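Visit report: Flulham water treatment works, open afternoon

The Flulham works opens its gates twice a year. The spring visit was full when I applied, so I went in October, on the one o'clock tour. The works treats river and borehole water for Flulham itself, Rutemcombe and the villages between them. The tour takes two hours and covers the intake, the clarifiers, the filter house, the contact tank and the control building, in that order, which is also the order the water takes.

Access is by the lane off the Rutemcombe road. The sign is small and faces the wrong way if you come from the north. Parking is on the grass beside the old pump house. Hard hats, glasses and orange vests were handed out at the gatehouse, and the party was split into two groups of 10.

Intake

The river intake sits behind a boom and a coarse bar screen, with a finer band screen in a brick building just downstream. The band screen turns on level difference: when the water behind it drops far enough below the water in front, the drive starts and the jets wash the debris into a trough. It ran once while we stood there and brought up leaves and little else. In leaf fall it can run almost without a break for days.

Borehole water joins after the screens. It is harder than the river water and much steadier in temperature, and the share of each is changed through the year. At the time of the visit the works was taking mostly river. After heavy rain upstream the river share is cut back, sometimes to nothing, until the turbidity at the intake monitor comes down again.

Clarifiers

There are four clarifiers, three in use and one drained for inspection. Coagulant is dosed at a static mixer in the inlet main, and the water then rises through a blanket of floc which holds back most of the solids. The drained tank was the most useful stop of the day. With the water out you can see the hopper bottom, the sludge cones and the launders along the top, none of which make much sense from a drawing. The concrete is original. The launders are replacements, and their levels were being reset with shims, a slow job: a few millimetres of error along one edge pulls the flow to that side and lifts the blanket.

Sludge is bled off on a timer, thickened, pressed and taken away by lorry. The press was not running.

Filter house

The filter house is the oldest building still in use and the best looking, with tall windows on the north side and a tiled walkway between the beds. Each bed is sand over graded gravel. A bed is washed when its head loss reaches the set limit, or after two days if it has not. The sequence is air, then air and water together, then water alone.

We saw a full wash from the walkway. The air stage is loud. The surface goes from still to boiling in a few seconds, and the water turns brown and then clears from the weir end backwards. The dirty wash water goes to a settling tank, and the clear part is returned to the head of the works.

One bed has been refilled with a crushed glass medium supplied by Tosine as a trial. The run times are said to be a little longer than with sand, though the trial has only covered a summer and the river was in good condition throughout. I would want to see a winter's figures before drawing anything from it. The other beds are due for new media in turn whatever the result.

Disinfection and contact tank

There is little to see at the contact tank, which is buried under grass. Chlorine is dosed at the inlet and the water follows a baffled path to the outlet, where the residual is measured and trimmed before it leaves for the reservoirs. A cutaway model in the lobby shows the baffles well. The tank holds 2,000 cubic metres, and the contact time is worked out for the highest flow and the lowest permitted level.

Control building

The tour ended in the control building, where drinks were laid out in the meeting room next to the laboratory.
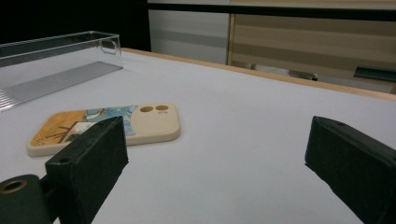

The control room has one desk and two rows of screens. The works runs unattended at night, with alarms passed to a duty phone. Flow for the previous day was 2,503 cubic metres at the Rutemcombe outlet against 2,348 the day before, and the difference was put down to a main being flushed. Trends can be called up for any instrument, and we were shown the filter wash from an hour earlier as a notch in the outlet flow.

The control software, Mugo, replaced an older panel of lamps and chart recorders. Part of that panel has been kept in the corridor, with its last charts still in place. The pen traces are easier to read from a distance than the screens – a point several people in the group made.

The laboratory next door handles routine daily checks only: turbidity, colour, pH, residual chlorine and aluminium. Anything further goes out to a larger laboratory by van each morning. The bench turbidity meter is used to check the online ones, and the log for this is kept on paper as well as in the system.

Practical notes

Wear shoes with a proper sole, as the filter house tiles are wet at the edges. There are open stairs at the clarifiers and no lift. Photographs are allowed everywhere except at the intake and the chemical store. The spring visit takes in the press house, which was left out in October, and applications for it open in January through the works office.

Related reports
Rutemcombe covered reservoir: the valve house
Notes on slow sand filters
A morning at the Flulham lock workshops
Pumping station open days, winter list

This site uses cookies to remember your settings. Accept / Manage

Contact | Copyright: text may be quoted with a link | Back to top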